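Seven Hundred Goes at a Mug

4 min read

I have a new evening job, and it is teaching a pair of black fingers to pick things up. 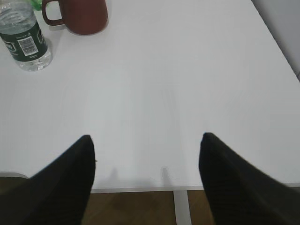

How many examples does a robot need before it can do a job by itself? For a single simple task in a single room, ours is meant to have 700, and people who know more than I do say that is on the stingy side.

I should say how I got into this. Oana Mihăilă, who I used to share a desk with when we both wrote manuals for boilers, now works for a small outfit in Mekamthorpe called Jiltden. They needed somebody patient for the spring. I once spent an entire April untangling a spreadsheet of valve part numbers, and she remembered. I got the job without an interview, which I have decided to take as a compliment.

The learning system is called Filip. It's named after somebody's uncle, and I've stopped asking. Filip doesn't get told how to do anything. I do the thing, by steering the gripper myself, and Filip gets a recording of what the wrist camera saw and what my hands did at the time. Then I put everything back and do it again. After enough of these it is supposed to work out what all my goes had in common, and do that. If what they had in common was a small panic just before the fingers closed, it will learn the panic too. We found this out in week 2.

The task at present is "move the mug to the middle of the table and let go of it". I would have said I was good at this. I've moved mugs for most of my life. But doing it through a gripper is like doing it through a very long pair of salad tongs while looking out of somebody's sleeve, and my first evening produced 16 usable goes and one phone call to my sister about whether I had made a mistake.

The rules are stricter than you'd expect. Every go starts with the fingers open and nothing in them. The mug has to begin somewhere different each time, and the handle has to point somewhere different as well, or Filip decides that handles live on the left and sulks when they don't. Oana can spot a lazy run from across the room. "You've put it in the same place eight times," she said last night, and I had, because it was nearly eight o'clock and I wanted my tea.

The water bottle is allowed to stay on the table for this batch. It is there to be ignored. Filip needs to see plenty of goes where there is something else it could have grabbed and I didn't grab it, so I've spent hours of my life carefully not touching a bottle, and been paid for it.

Bad goes are their own department. If I fumble and then recover, we keep it, with a note, as it's useful for Filip to see how you get out of trouble. If I fumble and swear and give up, it goes in a folder called Briltelport, after the town where Oana once had a terrible holiday. My folder is larger than hers. She says that's because I do more hours. I do the same hours.

What surprised me is how much of the work is deciding what counts as finished. I let go of the mug and back the fingers off, and then how long do I wait? At first I stopped the recording the moment it stood up on its own. Filip, on its first try, let go and then froze with the fingers still either side of the mug, like a man who has put down a drink at a party and can't think where to go next. So now I back off to a decent distance every time and hold still for a breath. All the early ones had to be done again.

We tried it properly on the new batch yesterday. It reached, it paused, it went for the mug and got it, and then it put it down a good way short of the middle, quite gently. Oana wrote that down as a partial. I'm back in at six tomorrow to do the ones with the handle facing away, which I have been putting off.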